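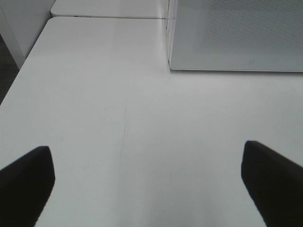 Product Testers Wanted for August

Hi friends! Rocío Espinoza here, from the Brotberg Naturals blog, and I'm looking for up to 26 of you lovely people to try handmade soaps, balms and lotion bars from small makers like Anley and Hattori (oh, the Hattori lavender balm, I can't stop using it!). You'd get 2 products in the mail, use them for a few weeks and send me your real thoughts, good or bad. No blog needed, and small-town folks are so very welcome. To join in, leave a comment with your skin type and any allergies, and Yatziri Carrillo will write back to you.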